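Housse de canapé Fletero, trois places - gamme Damden

La housse Fletero recouvre les canapés droits à accoudoirs, d'une longueur maximale de 200 cm. Elle est tricotée dans un mélange de coton et de polyester extensible, avec un élastique cousu sur tout le bas. Deux cordons passent sous l'assise et se nouent à l'arrière. Poids du tissu : 200 g/m².

La mise en place commence par le dossier. On rabat ensuite les côtés sur les accoudoirs, puis on glisse les boudins de mousse dans le pli de l'assise.
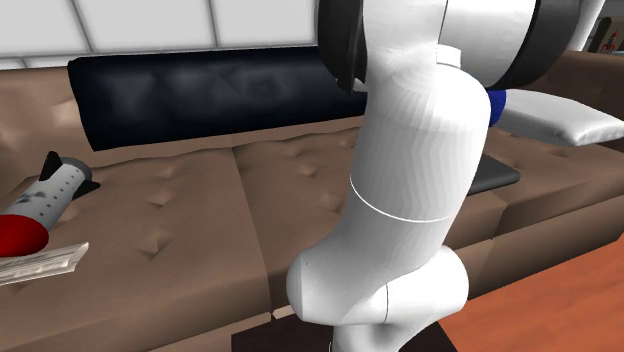

Peut-on poser la housse sur un canapé capitonné ?
Le tissu est assez épais pour que les boutons se devinent peu, mais sur un capitonnage profond il vaut mieux étendre d'abord la sous-couche Kiani, vendue séparément.

Entretien
Lavage en machine à 30 degrés, essorage doux. Séchage à l'air libre, à plat de préférence. Le sèche-linge est déconseillé - l'élastique y perd sa tenue. Pas d'eau de Javel. Repassage inutile si la housse est remise en place encore légèrement humide.

Coloris : écru, ardoise, terre cuite, vert olive. Le vert olive est de nouveau livrable à partir de décembre.

Contenu du colis : une housse, 2 boudins de mousse, un sachet de rangement. Les housses de coussins se commandent à part, sous la référence Keketo 19.

Commande et suivi par téléphone ou depuis l'espace client, sur ordinateur comme sur mobile.
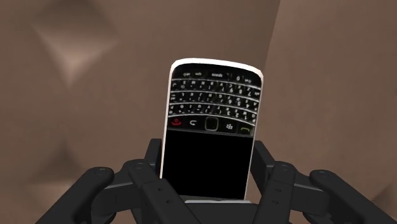

Halima Edet : Reçue en ardoise pour un trois places assez ancien. La couleur est un peu plus claire que sur l'échantillon. Les boudins tiennent bien, par contre j'ai dû refaire le nœud des cordons après quelques jours. Je reprendrai la même pour le fauteuil si elle sort en une place.

Retour accepté sous trente jours, housse non lavée, dans son sachet d'origine.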